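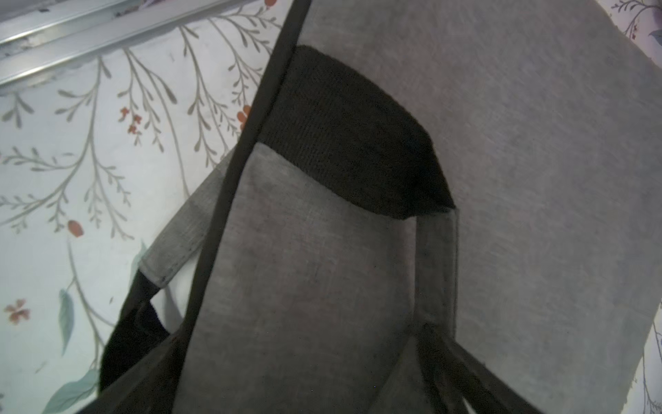 Soft Handle Trials, wrist camera set
README, version 5

Maintained by Remedios Sarmiento and Farzad Bakhtiari, Drultside robotics workroom

1. What is in this folder

This folder contains recordings from our comparison of two grippers on soft objects with handles. Most of the objects are fabric bags. The task is always to take hold of one handle strap and lift it until the bag leaves the table. We recorded the wrist camera, the joint positions of the arm, the opening of the gripper and the motor current of the fingers.

We made the set because we had to choose one gripper for a longer project, and the tests from the sellers were all made with boxes, bottles and cans. A strap is a different problem. It lies flat on the thing it belongs to, it moves when you touch it, and it is often the same color as the bag. We wanted numbers from our own table before we spent the money.

Please read sections 5 and 6 before you train anything on this data. Several people wrote to us with questions that are answered there.

2. The two grippers

Drala. Two parallel fingers, flat pads, electric. The pads are thin at the tip, so they can go under a strap if the approach angle is low. The opening is wide enough for a folded strap and also for the rolled top edge of a bag. It closes fast, sometimes too fast for light fabric.

Stivach. Two fingers with a curved shape and softer pads. It closes slower and holds with less pressure. The tips are thicker. It was made for fruit, I believe, but the seller told us that textiles would be fine.

Both were mounted on the same arm with the same adapter plate. Changing from one to the other took Farzad less than ten minutes when the screws were not lost.

3. Camera and controller

The camera is small and sits at the wrist, looking toward the fingers. We tried two positions for it. In the first position it looked straight down and the fingers covered the strap just at the moment when we needed to see it. In the second position it is tilted, and this is the one used for all episodes in the final set. The tilted view comes very close to the object, so a large bag can fill almost the whole picture and there is not much background left to help with the location.

The controller is the Hosseinzadeh control box with our own driver on top. The driver sends position targets and reads the current. It doesn't do force control. When we write "soft close" in the notes, it means only that we stop the fingers when the current passes a limit. The limit is saved in the settings file of each episode.

We considered a second camera on a stand beside the table. We didn't add it, for two reasons. The final project will not have one, and the comparison was already taking longer than planned.

4. How the episodes were recorded

There are 900 episodes in the set, divided equally between the two grippers. A person controlled the arm with a handheld controller. No episode was made by a trained policy.

One episode goes like this:

The operator puts the object on the table and doesn't arrange it carefully. The straps must fall where they fall.
The arm starts from the same home position each time.
The operator moves to the strap, closes the fingers and lifts.
The episode ends when the bag is fully in the air for two seconds, or when 26 seconds have passed.
The operator presses a key for success, partial or fail.

"Partial" means the bag was lifted, but by something that is not the strap. For example the fingers took the top edge, or a fold of the body. In the beginning we counted these as success and later we were sorry about it, so Remedios went back through the first recordings and corrected the labels by hand.

The table was covered with different cloths. Some are plain and some are printed with leaves and flowers. The printed ones are harder for a detector, mainly if the pattern has thin lines similar to a strap edge. We kept both kinds in the set on purpose.

5. Files and fields

Each episode has its own folder. Inside you will find:

wrist.mp4: the wrist camera video. No sound.
arm.csv: time, joint positions and joint speeds.
grip.csv: time, finger opening, finger current.
settings.json: name of the gripper, current limit, camera position, name of the cloth, code of the object.
label.txt: one word, which is success, partial or fail.
notes.txt: free text from the operator. Often empty.

The time column in arm.csv and grip.csv comes from the same clock. The video has its own clock. We aligned the two at the start of every episode, but in the longest episodes they can drift a little. If you need exact timing between video and finger current, align again using the moment when the fingers begin to close. It is visible in most videos and very clear in the current.

Finger opening is saved in millimeters for the Drala and in percent for the Stivach. This is how the two drivers report it. We know it is not comfortable. There is a small script called opening_convert in the tools folder which changes both to percent.

6. Known problems

6.1 Dark trim. Many bags have a dark binding or a dark band near the opening, and the handles often have dark parts too. In the wrist view, a strap and a piece of trim can look almost the same. If your detector looks for long dark shapes, it will find the trim at least as often as the handle. Our own first detector did exactly this.

6.2 Same color on same color. When the strap and the body are of similar fabric, the only sign of the strap may be a thin shadow line. The light in our room is soft and makes this line weak. We tried one lamp from the side and the line became better, but then the metal parts near the table gave reflections. The final set uses the room light only.

6.3 Close view. Near the end of the approach the camera sees mostly fabric. A model that needs the complete outline of the bag will be lost. It helps to keep some earlier frames in memory.

6.4 Fuzzy labels. Two operators don't always agree on success and partial. We asked each other to label 18 episodes without seeing the other person's answer, and there was disagreement on five of them. All of these were cases where the fingers held the strap together with some of the body fabric. We left the original label and wrote "both" in notes.txt.

6.5 Worn pads. The Drala pads were changed once, in April, after the left one started to come off. Episodes before the change have slightly more slipping. The field pad_set in settings.json tells you which pads were used.

6.6 One missing object code. A few episodes have the code "xx" in place of the object code. The bag is a canvas shopper that somebody took home before we gave it a code. We didn't get it back.

7. What we found

We don't want to give one winner, but these are our observations.

The Drala was better when the strap was lying flat. The thin tips could go under it or pinch it from the two sides. With a flat strap the Stivach often pushed the strap forward, and the operator had to try again from another direction.

The Stivach was better when the strap was standing up in an arch, even a small one. The curved fingers went around it and the operator didn't need to be very exact. It also almost never left marks on the fabric. The Drala left pinch marks on the lighter linen-type bags, and on one knitted bag it pulled a thread.

For straps that cross each other or disappear under the body, both grippers were poor. The operators learned to do a small push first, to open the pile, and then to take the strap. These pushes are inside the episodes and they aren't labeled separately. If you want to learn the push, search for the word "push" in notes.txt, but not every operator wrote it down.

The current limit matters more than we expected. With a low limit, the Drala stopped on the fabric before it really held the strap, and the bag dropped during the lift. With a high limit it held well, but it also took everything near the strap. We used three values in the beginning and kept the middle one for the final recordings.

The operators preferred the Drala because it reacts faster. This is an opinion and not a measurement. Farzad preferred the Stivach and wants this written here.

For the longer project we bought the Drala and printed new tips for it, a little rounder than the original. Recordings with the new tips aren't in this folder. They will be in a separate one when the labels are ready.

8. Suggested use

The set is good for testing strap detection from a close wrist view, for comparing the two grippers on the same kind of task, and for imitation learning of the final part of the approach. It is too small and too similar to be the only training data for general bag handling. All bags were empty or nearly empty. A full bag behaves in a different way and we have no recordings of it.

We suggest to split by object and not by episode. The same bag appears in many episodes, and if it is in both the training and the test part, your result will look much better than it is. The file split_by_object.txt gives the split that we use.

9. Changes

Version 5: labels corrected for the older episodes, pad_set field added.
Version 4: straight-down camera episodes removed from the main folder. They are in the old folder, without support.
Version 3: conversion script added.
Versions 1 and 2 were used only inside the workroom. If you have a copy of them, please delete it.

10. Questions

Write to Remedios for labels and splits, and to Farzad for drivers, mounting and the adapter plate drawing. Please include the episode number and the version of the README you are reading. We answer slower when recording is going on, usually in the evening after the arm is switched off.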